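Why Do We Put Things in Boxes?

Hi, I'm Han-gyeol Cho, and I love boxes. I really do! My sister says I have too many (I have three under my bed, which is not too many).

A box is a little home for your stuff. When everything has a home, you don't have to hunt for your crayons every single day. And there are different kinds! With a clear plastic box you can peek right through the side and see what's in there without opening it. With a dark green one you can't, so you'd better remember, or stick a label on it.
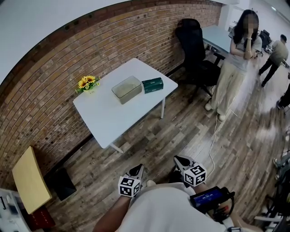 Now, what about things that don't like being squished? Fake sunflowers, for instance. They never need water, but their petals can bend, so I always put them in last, on top of everything else. Heavy things go at the bottom. Books first, then toys, then flowers.

Want to try it? Find two boxes at home and sort one shelf. Ask a grown-up before you move anything that could break!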